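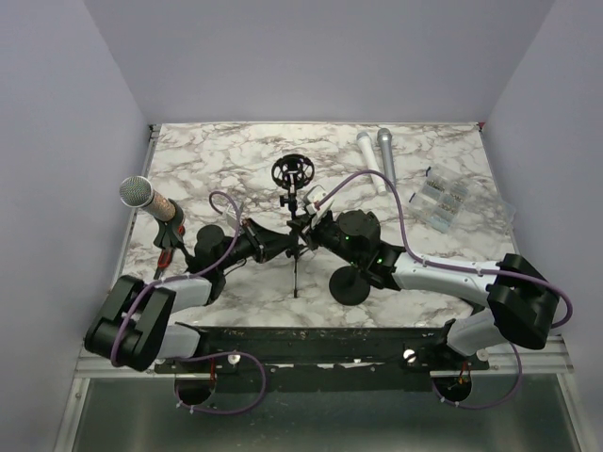

29/08/2026

Menulham hall, second set of reverberation figures. Worked from the recordings already on the drive, no new site visit.

Volume taken as 1205 cubic meters, from Renato's drawing. The earlier figure left out the space above the side gallery and should not be used again. The old spreadsheet still has it in two cells on the second tab. I have marked them red and left them so the first report can be traced.

Source was balloon bursts, four positions, three bursts at each. Discarded one burst at position 3 (door noise in the tail). Decay fitted from 5 dB down to 25 dB down and doubled to three times the slope length in the usual way, i.e. T20. A T30 fit is possible above 400 Hz but the lower bands run into the ventilation noise before they get there. Mixing the two in one table caused confusion last time, so everything is T20.

The 400 Hz band and up are well behaved. Positions agree with each other, decays are straight, no argument. Adding the 78 felt panels in the model brings the speech bands down to where Baloyi wants them.

The low end is another matter. At 80 Hz the decay has a clear bend at positions 1 and 2, and almost none at 4. Two candidates:

– coupling with the space above the gallery, which would give a slow second slope
– a single room mode close to the band center, badly excited from position 4

Balloons are weak down there anyway. I would not quote an 80 Hz number to the client from this data. Edin thinks we should quote it with a wide margin. Left open, to be settled before the draft goes out.

Felt panels: Plollov sent absorption data measured with the panel flat against the wall. Our drawing shows an air gap behind. The gap should help in the lower bands, but I have no measured curve for it and used the flat data throughout. Result is therefore on the safe side for the low bands. Asked Plollov if they have a test with the gap.

Handling noise. The thumps on the position 2 recording line up with footsteps on the gallery boards and are well clear of the decays. For the October visit, elastic suspension at every position, including the low ones near the stage.
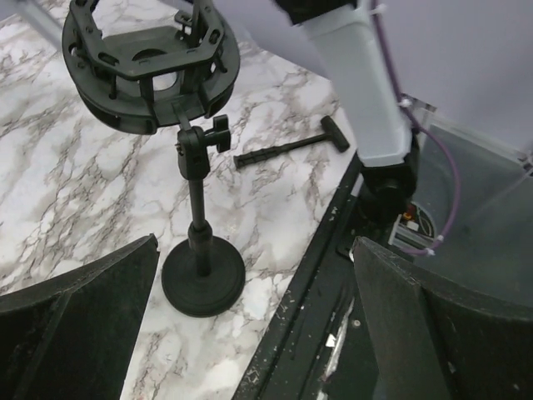
Low stand, round base, with shock-mount cradle. T-handled tool to the right of the clamp.

Things to carry into October:

Sweep source in place of balloons, at least for the bands below 400 Hz.
Ventilation off. Danko has to arrange this with the hall in writing, a phone call did not do it.
One extra position under the gallery.
Temperature and humidity noted at start and finish. Only the start was noted this time.

File naming: Beneš folder now holds both the raw takes and the trimmed ones under the same names. Hrnčiar to split them. Until then use the files with the longer durations, those are raw.

Gratex invoice for the amplifier hire is still with Renato.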